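Household tips: clearing a bedroom floor, and what we picked up at the Dalisay open day

Home > Tips > Bedrooms

The open day at Dalisay's workshop in Grirodstead ran on 4th May. The firm builds two-armed machines for housework, and the one being shown is called Clalo. Teresa Ní Mhurchú, who runs the demonstrations, had it picking up litter in a furnished bedroom. Visitors could stand at the doorway and ask questions while it worked. I went mainly to see how a slow, careful worker goes about a messy floor, and I came home with some changes to the way I do mine.

Put the bag down first

Most people carry the bag from room to room with one hand and pick up with the other. Clalo keeps its bag on the carpet and brings the litter to it. At home, set the bag near the foot of the bed, roll the rim outward once, and leave it there until the floor is done. A rolled rim stays open much better than a straight one.
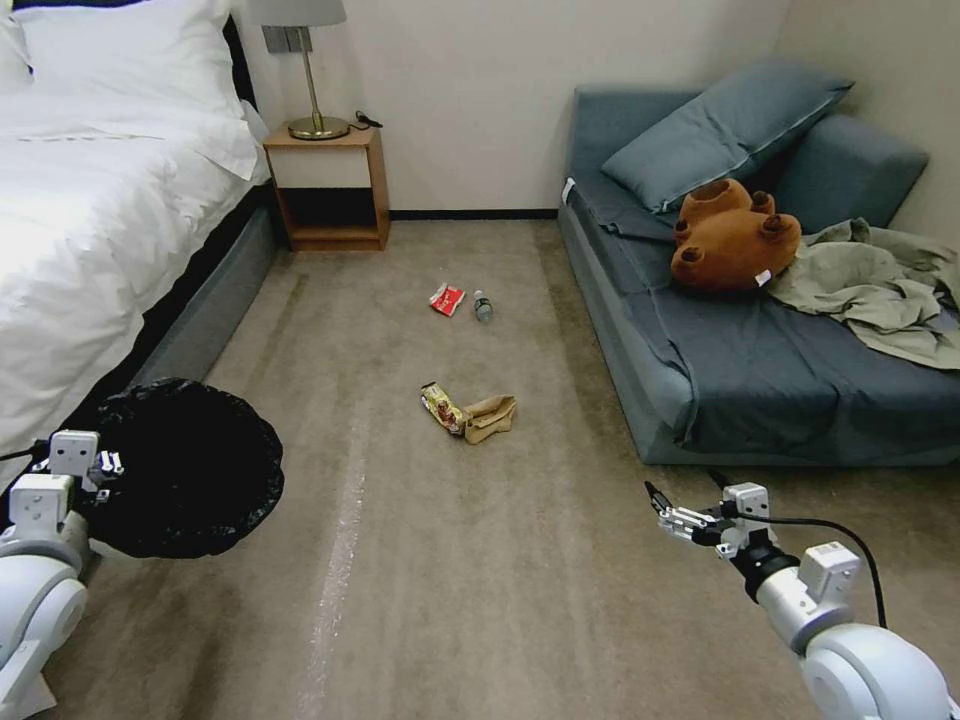

Bag on the carpet by the bed, wrappers, a bottle and a paper bag still to pick up.

Choose one side to hold and one side to fetch

Brendan Hayes, who was visiting with his father, asked why both arms didn't go after the litter. Teresa said they had tried it, and the bag kept folding shut. The same happens with a person. If the bag is thin, keep one hand on the rim. If you have a bad back or a stiff knee, sit on a low stool and use a grabber with the other hand.

Large and light items

Crumpled paper takes up more space than it should. Flatten it before it goes in, or put smaller wrappers inside it. A paper bag should be held over the opening and lowered. If you drop it from standing height it will often catch the rim and pull it over.
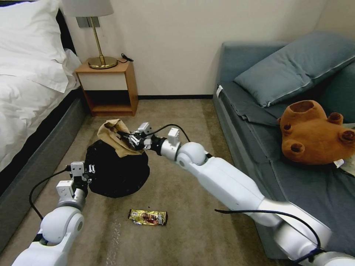 Can a home robot tell recycling from trash?
It depends on how it has been set up. The one at Dalisay was putting everything in a single bag that day, and the staff said sorting is a separate job they are still working on. For now, take out bottles and clean paper yourself before you tie the bag.

Leave the furniture for later

Clothes and toys on a sofa or chair are a different job. Do the floor completely, tie the bag, and take it out of the room. Then deal with the seats. Mixing the two is how socks end up in the garbage. I have lost 2 good ones that way.

Pull bedding up before you start

A duvet that hangs over the side of the bed can hide things. Fold it back onto the mattress and check along the base with a flashlight. Look beside the nightstand too. Candy wrappers slide in there easily.

Vacuum last

Foil corners and bottle caps will block a vacuum hose. Walk the carpet once in each direction, pick up anything you missed, and then plug in. For flat carpet I use the low setting on my Prullska upright. The high one drags.

If you want to go

The next open day is in August. Entry is free but you need to book, and groups are limited to 5 people at a time. Parking is behind the building, and bus 662 stops across the road. Wear shoes that slip off easily, as they ask you to leave them at the bedroom door.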